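Bin Picking With Emow: What We Tried and What Came Back Out
Final project report, Yurii Horobets and Ánh Lã
27 Jun 2020

1. Background

The assignment was to move mixed household objects between two bins without telling the robot what any of them are. Our starting point was Emow, the grasp scoring network left to us by the previous group along with 140 pages of notes, a third of which concern cable ties. Emow looks at a depth image, proposes a few hundred candidate grasps and gives each a score between zero and one. The arm then tries the best one. The original authors trained it on boxes, and it is very good at boxes.

Our question was narrow: does it help to let the network learn from its own failures on objects that are not boxes?

2. Method

We collected 2,382 grasp attempts over the semester, beginning in January. Each attempt was labeled a success if the object was still held after the arm had lifted and waited two seconds. The label came from the finger position sensor, which is simple and was wrong often enough that Ánh went back through a sample by hand. We held out 700 attempts for testing and retrained on the rest.

Objects were swapped between sessions. We avoided anything the simulator already had a model for, and we did not arrange them. "Did not arrange" means Yurii tipped them in from a shopping bag. 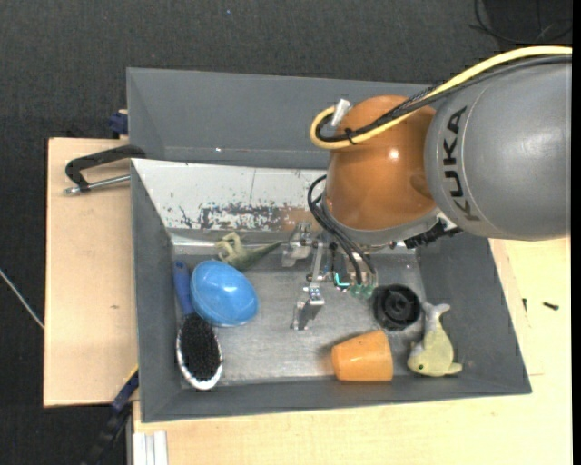
Figure 1. The gripper over the front bin with a mixed set of objects, including an upside-down bowl, a hairbrush and a cup on its side.

We compared three versions: Emow as we received it, Emow retrained on our data, and a baseline we named Paltex that aims at the highest point in the bin and closes the fingers. Paltex took one afternoon to write. Each version got 100 attempts on the same object sets.

3. Results

Retrained Emow beat the original on every set. It also beat Paltex, although by less than we had hoped when we wrote the proposal. Nearly all of the improvement came from curved objects. The original network scored the top of a dome highly, presumably because it had never met one, and the fingers slid off. After retraining it went for rims and edges.

Flat things lying against a wall stayed difficult for all three. The gripper needs room on both sides, and a wall takes up one of them. Retraining taught the network to give these grasps a low score, so it put them off until last and then failed at them anyway.

4. Limitations

One arm, one gripper, one pair of bins. We also never changed the lighting, so we cannot say what a sunny window would do to the depth image. The two-second wait catches quick drops but misses anything that slips during the trip to the second bin.

If we had another semester we would add a push action to move objects away from the walls before grasping. Ánh has a sketch of this in the appendix. Yurii would like it noted that he suggested it in week two.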